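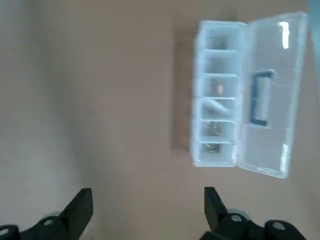

Sorting screws is the worst job in any shop. Ask at Melside, a small repair outfit in Cludville that fixes lamps, drawer slides, the odd sewing machine. Every small part that comes off a job is meant to go back in its own slot. Mostly it goes in a coffee can.

So, can a robot do it yet? Short answer: bits of it. Longer answer, two days on a stool watching an arm try.

Tsang is the name of the project, and also what everyone calls the arm. It runs on software from Geltar, which sells to packing houses and would very much like to sell to your kitchen. The pitch is simple. Show the thing a chore enough times, by hand, and it picks up the knack. No one writes rules for what a spring looks like. You just put springs away, over and over, until it gets the idea.

Morning of the first day. The job is a divided box, clear plastic, small parts in the slots. Open it, put a part where it belongs, shut the lid, snap it. My nephew could do this at four. He'd also eat a spring, but still.

Clear plastic is nasty for a machine. You and I see a box. A camera sees glare, whatever happens to be under the box, whatever is behind it, and a few faint lines that might be a wall or might be a reflection of the ceiling lights. Move a foot to the left and the lines are all different. The crew could paint the dividers and half the trouble would go away, but then you've taught a robot to use one painted box, and the customer's boxes are not painted.

Then there's the parts. Big chunky ones are fine, it gets those. Springs hook together, so it reaches for one and lifts a clump. Screws roll. Anything flat and thin just laughs at two stiff fingers, which is why you slide a washer to the edge of the table with your own finger without even thinking about it.

Score for the afternoon, since I kept one: 61 tries at a full round, open to snap. It finished 20. I had guessed fewer to be honest. The misses were mostly dull — a dropped part, a grab at air, a long wait while it made up its mind.
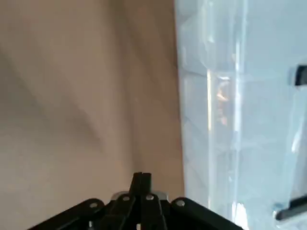

Up close everything gets harder. From a distance the arm has a decent idea where the box is. Come in tight and the plastic crowds one side of the view, mostly haze and bright ridges, and it has to work out which edge is the one it wanted. People switch to touch at that point. You stop looking. Fingers find the latch, thumb goes under, done. Tsang has cameras and not a lot of feeling in the tips, so it keeps looking, and looking doesnt help much.

Latches, then. The crew hates latches. Pull too soft, nothing. Pull too hard and the whole box skates across the table with the parts in it. A person holds the box down with the other hand and never notices doing it. Two arms would help. Two arms also cost twice as much and can hit each other.

What about the house? Same story, softer objects. Towels on a good day. Cups into a rack, yes, if the rack is where it was yesterday. Emptying a junk drawer, no, not close. Wiping a counter is easy right up until there is something on the counter.

And speed. One round took Tsang 2 minutes when it went well. I timed myself on the same box and gave up timing, it was over before I had the phone out. Nobody at Melside is worried about their job. They'd hand this one over tomorrow, actually, they asked me twice when they could have it.

There is a case for slow, though. The coffee can fills up because people have better things to do at six in the evening. A machine that takes all night doesn't mind. Leave it the can, lock up, come back to sorted slots. That's the version Geltar talks about, and it's the one I could see paying for, if it could run all night without help. Right now it can't. Somebody has to pick up what falls on the floor, and put the box back square, and restart the thing when it freezes with one finger under a lid.

Second day was better. They had changed how it comes in at the lid, a lower angle, and it stopped slipping off so offen. I quit keeping score by lunch. Around four it opened the box, put a spring away by itself — one spring, no clump — and shut the lid. The snap took it three more goes.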